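Skiltberg desk top, matte white, 4 months in

Posted November 22, 2023

Bought this in July to replace a glass top I hated. Just the top, reused my old legs. Paid 306 at Remitz, plus delivery. Two people to carry it up, do not try alone.

Setup was fine. Pilot holes where I needed them, screws went in clean. Instructions are one sheet, mostly drawings. Lost one of the corner pads the first week and Skiltberg mailed 2 spares, no charge, so points for that.

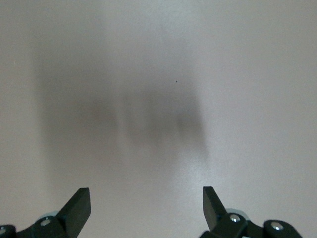 Cleaning is the thing to know before you buy. Damp cloth gets coffee off if you're quick. Ink, forget it, I have a blue smudge by the back corner thats there for good. And plain matte white with no pattern means a tiny dark speck stands out, there's one sitting there on all that blank white and my eye goes right to it. On my old oak table I'd never have noticed. Glare is much better than glass though, shadows go soft and gray and the lamp doesnt bounce in my face.

Looked at the Burkier top too. 191, so a lot cheaper, but glossy, and the one in the store had scratches all over teh front edge. Passed.

Cons: price, ink, cold on the wrists in the morning. Wish it came a bit deeper.

Would buy again, probably in gray. Four stars.

Muammer Bozkurt, Kurtuluş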